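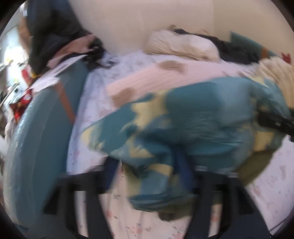

Cloth should be marked by the fold

Every August the robotics course at Vosurstead sets its second-year students a project brief, and every August I am asked to comment on it as an outside assessor. This year's brief is handling clothes. Students work in pairs, each with a hand-held gripper, and record themselves picking up, turning and laying out ordinary garments. The recordings are then used to train a small model, and the model is marked on 80 held-out clips.

I have one complaint, and it concerns the marking.

The scheme gives most of its credit to the end state. A garment is either flat and the right way up when the clip ends, or it is not. This is easy to score and easy to defend when a student appeals, and I understand why Knut Gerlach, who wrote it, wanted it that way. He inherited a scheme from the block-stacking years, when the end state told you nearly everything. A block that is on top of another block got there by one of very few routes.

Cloth does not behave like that. A shirt held at two points has a lower edge that goes where it likes. Move one hand a little and the middle folds over, the seam you were aiming for goes out of sight, and the next grasp has to be chosen on poor information. Most of the skill in the task sits in that choice. A student who drops a sleeve, sees it, lets go with one hand and takes hold again nearer the seam has produced the most useful few seconds in the whole recording. Under the present scheme those seconds earn nothing, and they cost something if the clip runs long.

The effect on the students is what you would expect. They practise a garment until it goes cleanly and submit the clean run. Of the 200 clips in this year's submission, I looked for ones with a visible recovery and found it slow going. Birutė Urbonaitė, who teaches the lab sessions, told me her pairs make plenty of recoveries and delete them before handing in.
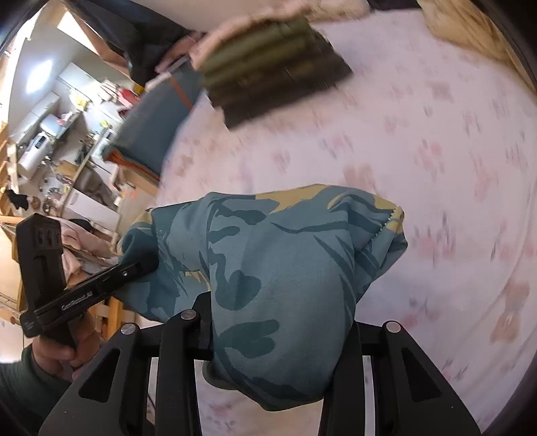
Where the work is done also matters more than the brief admits. Fabric lying on a patterned sheet is hard to separate from what is under it, and a bed gives way when you press on it, so a fingertip that would slide under a hem on a hard table pushes the hem down into the mattress. Students who work in homes meet this at once. Students who stay on the lab bench do not, and their clips score better. I would not ban the bench. I would record the surface on the hand-in sheet and compare like with like.

Jabari Ndung'u has argued, in the staff notes, that marking the process lets opinion in. Two assessors will disagree over whether a regrasp was a good one. He is right that they will. But the disagreement can be measured, and the Dellberg course has lived with it for years in its welding module, where the movement of the hand is marked along with the joint. Two assessors score each clip, and where they differ by more than a band a third looks at it. It takes time. The course already spends that time on appeals.

My proposal is modest. Keep half the marks for the end state. Give a quarter for grasp choice, judged at the point of contact: near a seam or edge where one can be reached, with enough cloth between the fingers to hold and not so much that a second layer comes along. Give the last quarter for recovery, and require each pair to submit at least one clip in which something slipped. Pairs with nothing of the kind should be asked to try a harder garment.

Úna Brophy raised the point that students may then fake a slip. Some will. A faked slip is fairly plain on video — the hand is already moving to the new position before the cloth has gone — and a pair who can fake one well have learned something about where cloth fails, so I am not greatly troubled.

The harder matter is the model score. If the held-out clips are all clean runs, a model trained on recoveries gains little credit for them, and the students will notice. The test set has to change in the same year as the marking, and that means new recordings by the staff, on soft surfaces, with garments that twist. Femke Cuypers has offered to organise it if the Skamton lab can spare the storage. I would start with anything that has a lining, which moves separately from the outer layer and shows up a careless pinch straight away.

04/08/2020

14 comments
Shared 37 times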